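How Robots Learn Kitchen Work

At the Giltbridge lunch kitchen, a meal tray passes through many hands. One worker fills the plates, another checks them, and a third loads the carts. In August the kitchen began to automate part of this work. Automation means that a machine does a task a person used to do.

The first machine was a conveyor, which is a moving belt. It carries 2208 trays on a school day. A conveyor repeats one motion and needs no training. Picking up a plate of food is harder. Plates slide, food spills, and no two servings have the same shape.

For a task like that, people show the motion first. A person holds a gripper in each hand. A gripper is a tool with parts that close on an object, much as your finger and thumb do. Cubes with black-and-white patterns can be fixed to the grippers. A camera can find such patterns easily, and a computer uses them to work out where each gripper is and which way it is tilted. One motion may be recorded 100 times or more — small differences between the tries are useful to the computer.
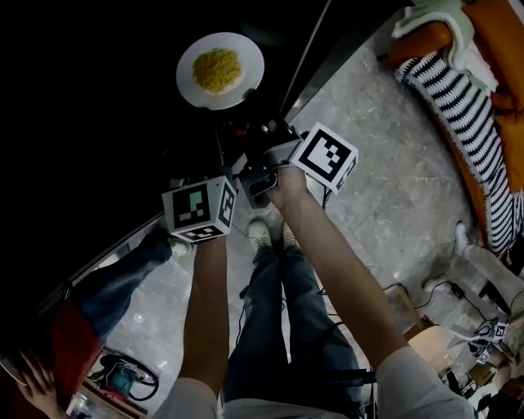 Does a robot take away a person's job?
It usually takes over some tasks in a job, and the other tasks stay with people. Sometimes fewer workers are needed, and sometimes new jobs appear.

Giltbridge has 26 kitchen workers. Faustino Ayala used to lift trays from the counter to the cart all morning. The conveyor does most of that lifting now. He checks the belt at 7:30, clears jams, and writes down each stop. He had to learn what the warning lights mean, and the training took two weeks.

Adaeze Adebisi still plates the food. She decides whether a serving looks right and whether a child's allergy card matches the tray. These checks have not been automated. She also says the room is louder than before, and the belt sets the pace of her work — when it speeds up, she has to speed up too. The workers asked for a slower setting after 11:00, and the kitchen manager agreed to it.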